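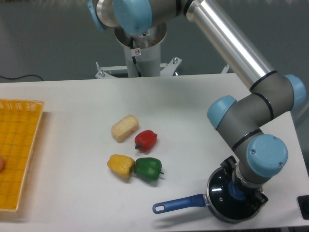 Karkow, May

Pan day! I've been putting this off since the Andis boxes came in, and of course once I got going I enjoyed it far too much and skipped lunch. So these are mostly notes to myself, plus whatever Agnes can make of my handwriting when she types up the cookware list.

The small black frying pan is the one on the white table. I like it a lot more than I thought I would. It's a proper one-egg pan, the size you'd pull out for toasting a handful of seeds and then leave on the stove all week because it's never in the way. On paper (the old Ondix kitchen list) it goes down as "skillet, misc.", and so does every other pan we own, which is how we ended up arguing over which one had the wobble. I've put it in as SMALL BLACK and I'm going to be stubborn about that name.

About the wobble. Agnes swore it was this pan, I swore it was the big one. I did the usual thing on the tabletop: set it down, press on the rim with one finger, go a quarter turn, press again. Nothing. Slid a strip of printer paper under the base and tried to get it past the edge, and it caught each time. Then I took it over to the stone slab by the sink in case the table was being kind to me, and got the same result. The big one, meanwhile, rocks like a boat if you so much as look at it. I owe nobody a coffee, and Agnes owes me two.

Water check next. I measured out 500 ml into the jug, poured slowly and stopped when I got nervous, which was well before the jug ran out. I forgot to write down what was left in the jug. (Again. There's a pencil on a string right there, I have no excuse.) Will redo it tomorrow and put the number in the margin here. It'll never be the pan for sauces, anyway, so I'm not losing sleep.

Washing: warm water, the soft side of the sponge, towel straight after. I let it sit on the rack for five minutes and then wiped it again with a paper towel, and the towel came away clean. Please don't put it in the dishwasher, whoever is reading this. I know the big pan goes in. The big pan has given up on life already.

Storage is still a mess. The Stan rack has hooks, but they're spaced for the large stuff, and when I hung the small one up it knocked against its neighbor every time somebody shut the drawer. For now it lives flat on the lower shelf, with a folded dish towel between it and whatever gets stacked on top. I cut 5 felt circles from the leftover sheet so the rest of the stack can have the same treatment. They came out kind of egg-shaped. The good scissors are missing, so if you have them, bring them back!

Things I noticed while I was at it:

The lid marked "small" fits nothing we own. I tried it on every pan in the room and then, out of spite, on the mixing bowl. It nearly fits the bowl.

We're down to the last roll of paper towels.

The Andis boxes are good and sturdy, keep them flat behind the door for when we send the cookware over to the other building.

Agnes Tosh came by as I was putting things away and wants a column on the list for rim shape, straight or flared, as that's what she looks for when she's picking a pan for an omelet. Fine by me, though I'd want somebody other than me to draw the line between the two, I went back and forth on three of them this afternoon. Left the column blank for now.

Tomorrow: water check again, saucepans, and find those scissors.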